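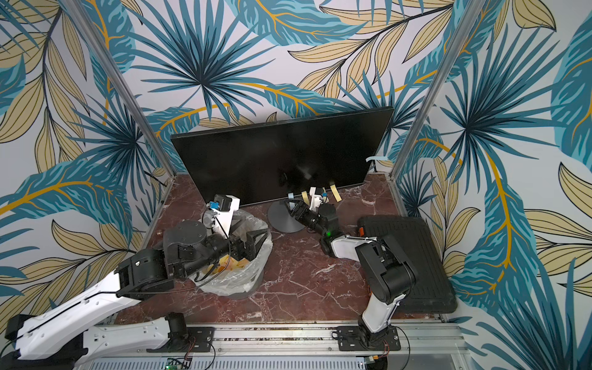
Fig. 1. Monitor on round base, leaf wallpaper on the walls.

Pop-up Cards That Survive Being Opened: Paper, Folds and Glue
Project report, Paper Crafts module, Skillus evening program, Plavcombe
Handed in June 27, 2019

1. What I wanted to find out

Pop-up cards look great the first time. Then the mechanism tears at the fold, or the glue tab lets go, and the little house or cake or whatever just lies there flat. I've made a lot of these for family and my aunt's birthday one died before the end of dinner. So the question was simple. Which paper and which glue give a pop-up that still stands up after a lot of opening and closing, and doesn't look clunky.

Second question, added in week two: does it matter which way you score the fold. I thought no. I was wrong, see section 4.

2. Materials

Card bases: white cardstock from the Ruggiero pad, heavy. Same base for everything so it wouldn't mess up the comparison.

Pop-up parts, three papers:
- the same Ruggiero cardstock
- medium drawing paper, smooth side out
- patterned scrapbook paper, thin, one-sided

Glues, two kinds:
- Clera white craft glue, the squeeze bottle with the fine tip
- double-sided tape, store brand, narrow

Also bone folder, craft knife, steel ruler, cutting mat, pencil, scrap paper for masking, clothespins. I started with a stylus for scoring and gave up on it, the tip kept digging in.

Total of 24 cards. Four for each paper and glue combination.

3. Method

Design was one plain box fold with a tiered cake glued to the front. Kept it boring on purpose. The cake sits a little forward of the center fold so there's real pull on the tabs every time the card opens. Template drawn once, traced for all of them.

Steps were the same each time. Trace, score, cut, fold every line both ways, erase the pencil, glue the tabs, press, leave it overnight under a couple of cookbooks. Glued cards got clothespins for the first bit too because the tabs want to spring up. Tape cards didn't need them.

Then opening and closing. By hand, flat on a table, all the way open until the base is flat, all the way shut. I stopped every 60 openings to look at the folds with a desk lamp and write down anything new. A card was "dead" when the cake no longer stood up by itself or a tab came off. If a tab only lifted at one corner I wrote it down and kept going.

I'd planned to do every card to the same number but my wrists said no. The ones that were obviously fine I stopped early and marked as survived. That is a weakness, I know.

4. Results

Cardstock on cardstock with glue: best for strength, easily. The toughest one went 391 openings and I quit before it did. Folds got fuzzy and a bit gray from my fingers. Looks heavy though, and the card doesn't close completely flat, it has a belly. Would be annoying in an envelope.

Cardstock with tape: fine at first, then the tabs creep. The tape doesn't let go all at once, it slides, and the cake starts leaning. Three of the four ended up crooked. Not dead by my rule but I wouldn't give one to anybody.

Drawing paper with glue: my favorite. Closes flat, opens smooth, crisp edges. The first wear shows up as a white line on the fold and then it just stays like that for ages. One of the four tore at the inside corner of the box, and when I looked back I'd cut past the line there with the knife. So my fault and not the papers.

Drawing paper with tape: ok. Better than I expected from tape. The lighter paper doesn't pull as hard so there is less creep.

Scrapbook paper with either: pretty and weak. Color layer cracks along the fold almost right away and you see the white core. With glue it also wrinkled, the Clera is quite wet and the thin paper buckles if you use more than a thin line. Half of those were dead by the second check.

Scoring. I scored some of the drawing paper cards so the groove was on the outside of the fold and some with it on the inside. The outside groove ones folded cleaner and wore slower. The paper has somewhere to go I guess. The inside groove ones bunched up and started to split at the surface. Should have split the whole set evenly for this but I only noticed it partway through, so treat it as a hint and not a result.

Grain too. Grain parallel to the fold is just better, everyone says so and everyone is right. My cross-grain practice card had a jagged fold from day one.
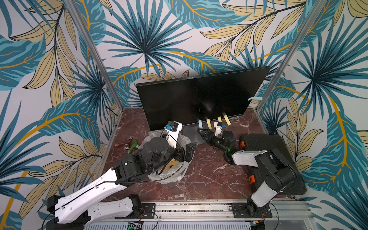

Kamala Amin read the draft and said I was being unfair to the scrapbook paper. Her point was that it should never be used for the moving parts at all, only glued on top as decoration after the mechanism is made, and that testing it as a hinge is like testing ribbon as a shelf. She also asked why I didn't try reinforcing the inside corners with a sliver of tissue paper, which she does on all of hers.

Both fair. I tried the first one quickly on a spare drawing paper box, covering the cake tiers in scrapbook paper and leaving the folds bare. Looked much better and the folds behaved exactly like plain drawing paper. Didn't have time for the tissue idea. Would do it next.

5. Problems

Glue amount. Hard to keep equal by hand. I did one thin line per tab, spread with a toothpick, but the early cards definately have more on them than the late ones.

Speed. I got faster as I got bored. Slow careful opening at the start, kind of flapping by the end. Probably harder on the later cards.

Knife blade. Changed it too late. Dull blade drags and leaves little tears at corners that you can't see until the card starts to wear.

Notes. First page got glue on it and I had to copy it over.

6. What I'd tell someone making one

Drawing paper for the mechanism, heavy card for the base, white glue in a thin line, overnight under weight. Groove on the outside of the fold. Stop your cuts right at the line, go in from both ends if you have to. Put the fancy paper on last and keep it off the folds. If it has to be ready in an hour use tape and make the pop-up part small.
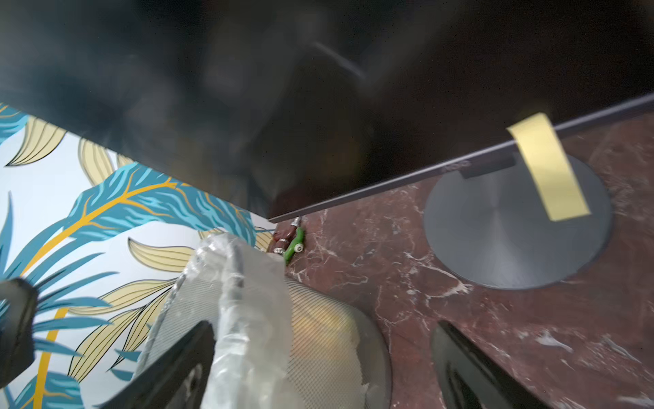
Fig. 3. Stand base and lower bezel of the monitor, with strip of pale yellow tape.

7. Next steps

Tissue reinforcement, as above. Also a V-fold next to the box fold, same paper, to see if it is the shape or the material that decides it. I'd like to try a proper even split on the scoring question, grooves in and grooves out, and do all of them to the same number this time, over a few evenings with breaks. Templates are in the back of the folder. The cake one is a little off on the left tab, trim it before you trace.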